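Waiting for a letter from Sindutine

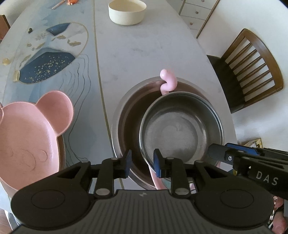
Mahmoud Abdel Hamid wrote to me that I should stop using the word "disappeared" for the men of Sindutine, as their families know very well in which building they are. He asked me to write "held without charge" and to put the name of the prison each time. I think he is right, and I have corrected the two older posts.

So, again, with the better words. His brother-in-law is held without charge in the prison at Borkau. He was taken in October, together with two other men from the same street, after the meeting about the land at Parnis. The family got one sheet of paper, with a stamp and a case number ending in 562. The paper doesn't say what he did. It says only that the matter is "under examination", and this examination has no last day.

I have now spoken with the wife 3 times by telephone. The line is bad and she speaks carefully, because she believes other people listen. She told me that she brings a bag to the gate every second week: socks, soap, tea, his tablets for the stomach. The guard takes the bag and writes in a book. She doesn't receive any receipt. Once the socks came back to her and the rest did not, and she thought for many days about what this could mean.

He is 54 years old and he repaired water pumps. I write it because in the newspaper from Tarigan he was called "an organizer", and I have not found one person who remembers him organizing something. He signed the letter about the land, yes. Many neighbors signed it – also the man who now has the office next to the mayor.

The lawyer asked for a visit and was told to apply in Tarigan. In Tarigan they told him to apply in Borkau. He has both answers in writing, and I have seen copies. The second is signed with a name that I can't read, and the lawyer can't read it either.

Some readers asked what they can do. You can write to him. Please keep it short and simple, no politics, no questions about the case. Tell him about the weather, or your garden, or your children. The wife says that a letter may be given to him or not, but the guards see that letters are coming. If you want the address, send me a message and I will answer when I am home from work, usually late.

On Apr 28, 2022 the lawyer will go to Borkau again with a new application. I will write here the same evening if he calls me – if not, then the next morning.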